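The arm on the bench, and what my mornings look like now

So I've been at Barkmont for 12 years, most of them on small parts, and people keep asking me whether the robot is taking my job. Short answer: no, but it has changed what I get tired from.

Back in June we started the pick-and-place trial. You teach the arm where the little pieces go, it picks them up, it puts them down, and you stand there with a coffee feeling oddly like a driving instructor. I used to handle 200 pieces before lunch and my thumbs knew all about it (ask my physical therapist!). These days I'm mostly teaching, checking and fixing. The practice piece is a little blue block with bumps on top, and I've spent more time with it than with some of my cousins. 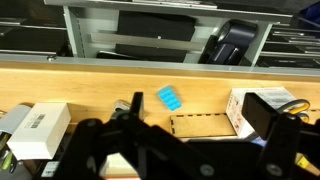
What changed for the rest of us

Reinaldo Barros hated it for the first month. He's fast, he's proud of being fast, and suddenly his speed wasn't the thing anyone was talking about. Then he turned out to be the best teacher on the whole team, because he knows exactly how a part wants to be held, and now the new folks line up to watch him do a lesson.

Teodora Begović is less sold. She misses the talking. When four of us sorted by hand we gabbed all morning, and now it's one person at the arm and everybody else off doing something different. I miss that too, and I don't think management at Barkmont had thought about it at all. We asked for a shared break at 10:30 and got it, so that's something.

The pay question is still open. We're doing more skilled work for the same rate, and I've said so, in writing, twice. They say they'll look at it once the Velcombe order is out the door.
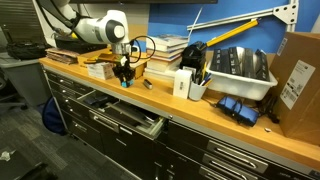 The blue piece in the gripper, over our very lived-in countertop.

Next up for me is 7 more training sessions, and then I get to write the cheat sheet for the other shift. If your shop has gone through this, tell me how you handled the pay part, I'd love to hear it!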